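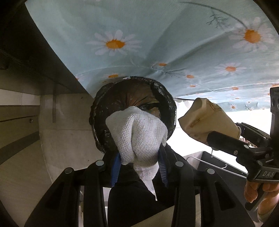

June, 6:40 p.m.

Lost most of the afternoon to the left gripper. Writing it down while I still have the order straight.

The work was the soft-goods task again: white knitted cloth into the round opening under the daisy sheet, then the paper bag, both hands in use. It's cramped in there with the shelf overhead and the fabric sagging into the way, and the wrist has to point up for the whole insertion. I had avoided that posture until this week. All the earlier sessions at Retdale were on a bench with the fingers pointing down.

First sign of trouble was in the log, and I missed it. Grenon (the logging laptop) flagged a width mismatch on the left side at 1:15 and I cleared it as a dropped sample. It had thrown the same flag twice in the morning. The threshold is 2 mm between commanded and reported finger width, held over 15 consecutive samples, and a dropped sample can't satisfy that. I wrote that rule myself in the spring, so there's no excuse for clicking through it.

The failure proper came later. Left trigger released, reported width went to fully open, fingers stayed shut on the cloth. I pulled down, expecting it to come free, and the whole tube mouth came with it a short way before I stopped. No damage to the black rim that I can find. The right gripper had the bag at the time and behaved normally throughout. I put the bag down, supported the left gripper by the body and worked the cloth out of the pads by hand.

That last part is the safety matter and I'm going to be plain about it. I put my fingers between the jaws with the unit powered. About a second after the cloth came out, the fingers opened at full speed and then closed again. The closing stroke caught the side of my index finger against the pad. Sore, skin not broken. The ridges on the pads left a neat row of lines that were gone by four o'clock. If it had been the metal edge further down I'd be typing this with the other hand. The battery connector is within reach of my thumb and takes no effort to pull. I didn't pull it.

Took the left unit to the table afterward, battery out, and stripped it as far as the drive link. Findings:

- A strand of knit yarn wound around the drive shaft behind the finger carriage. Several turns, tight, partly melted into a ring.
- Set screw on the shaft coupling loose. Thread locker present on the thread but powdery.
- Encoder magnet seated correctly. Encoder reads the motor side of the coupling, so it never saw the slip.
- Finger screws all tight. Pads show no lifting at the edges.
- Trigger spring normal.

My reading is that the yarn raised the load on the shaft, the coupling started to slip, and the motor turned to its open position while the fingers stayed where they were. The reported width was true for the motor and false for the fingers. When I pulled the cloth clear the load dropped, the coupling bit again, and the controller ran its homing stroke against a zero that was no longer right. I can't prove the homing part. The controller log has a gap of 30 ms right where I'd want it.

What bothers me is how the mismatch flag could fire at all if the encoder is blind to the slip. Best guess: the motor was lagging the command under load, hours before the coupling let go. So the morning flags were early warning of the yarn, and the fault I was watching for was a different one.

Checked the recorded data after that. The current set has 336 episodes. Everything from this morning's first flag onward is suspect on the left side, since finger width is one of the channels the Wurnard arm gets trained on. A policy that learns "width says open, cloth still held" would be worse than no policy. I moved the suspect block to a quarantine folder and left the rest alone. Kapoor, the training server, had already pulled the morning's upload, so I canceled tonight's run there. It will sit idle until I've compared the finger positions in the video against the width channel.

Repairs done: yarn cut out, shaft cleaned, set screw out and degreased, new thread locker, retorqued. It needs to cure overnight. I also cut a strip of thin plastic to close the gap behind the carriage where the yarn got in. It rubs slightly at full open – needs trimming.

Changes for the procedure:

1. Battery out before a hand goes near the jaws.
2. Width flag stops the episode and can't be dismissed from the keyboard.
3. Homing only on a deliberate trigger pull, never on load change.
4. Look behind the carriages for fibers at every battery swap.

Item 3 is a firmware change and I don't have the build set up on this machine. Until it's in, the left unit stays off the knit task. The right one has the same coupling and I haven't opened it yet. Battery is out of that one too, both on the shelf with tape over the connectors.

Need more thread locker. The tube is nearly flat.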